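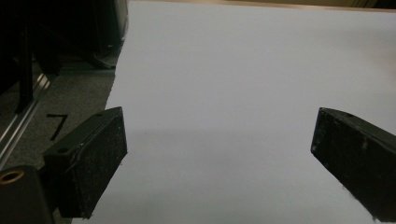
Two black gripper fingers, open wide over a sheet of paper.

How Do You Choose Fingers for a Robot?

Hold out your hand and pinch your thumb and one finger together. You have just made a gripper! A gripper is the part of a robot that takes hold of things. Many grippers have only two fingers, and they can do a lot of work with them.

At the Dristance workshop, we test grippers before they go on a robot arm. First we try them by hand. A person holds the gripper by a handle, moves it over the thing, and closes the fingers. A small camera looks down between the fingers, so we get to see nearly the same view that the robot will have later.

Why do we use paper?

Paper looks easy. You pick up paper every day. But try this: put one sheet flat on a table and pick it up with only two fingers, without sliding it to the edge. Did you use your fingernail? Most people do. Or they push the paper a little, so that it makes a small hill in the middle, and then they pinch the hill.

A robot has no fingernails, unless somebody builds them. The fingers in the photo are thick blocks with flat inner faces. A flat face is good for holding a box, because a lot of the finger touches the box. With a flat sheet there is almost nothing to touch. The paper is much thinner than the finger.

Look at the small round holes on top of the fingers. They are mounting holes. Fingers get old, and their edges get scratched, so it helps when a finger can be changed for a new one.

Which fingers did we compare?

We compared 3 kinds. The first kind is called Revden. It is a hard block. The second kind is called Cevness, and it has a soft skin, a little like the bottom of a sports shoe. The third kind is the Pillai finger, which has a thin lip at the end – this is the closest thing to a fingernail that we have.

Each kind got the same jobs: one sheet of paper, a small box, a sponge and a spoon. Together we made 216 tries. Hiwot Shiferaw wrote down every one of them in a notebook, also the bad ones. The bad ones are important. If you write only the good tries, every gripper looks perfect.

The hard block was best with the box. It was the worst with the sheet, and many times it only rubbed over the top. The soft skin could push the paper into a hill, and it was also kind to the sponge. The thin lip got under the spoon very well, but with paper it sometimes went under and sometimes made a tear.

So which one is the winner? Robel Lemma wanted the soft skin and Effie Rutherford wanted the thin lip, and they are still discussing it. It depends on what the robot must pick up.

What must stay the same?

When you compare two things, change only one thing at a time. If you change the fingers and also the paper, you will not know which change made the difference. We use the same kind of paper and the same lamp for all the fingers. The light matters for the camera. In weak light, white paper can look gray or even a bit purple, and a shadow can look like a dark object.

Try it at home

Take two wooden blocks, one in each hand. These are your hard fingers. Try to lift one sheet of paper from the table. Then put a wide rubber band around each block and try again. Make ten tries with each and write down how many worked.

Words to know

Gripper: the "hand" of a robot.
Mounting hole: a hole where a screw or a pin can go, to fix a part in its place.
Friction: what happens when two things rub and do not want to slide. Rubber has a lot of it.

Text: Milagros Marulanda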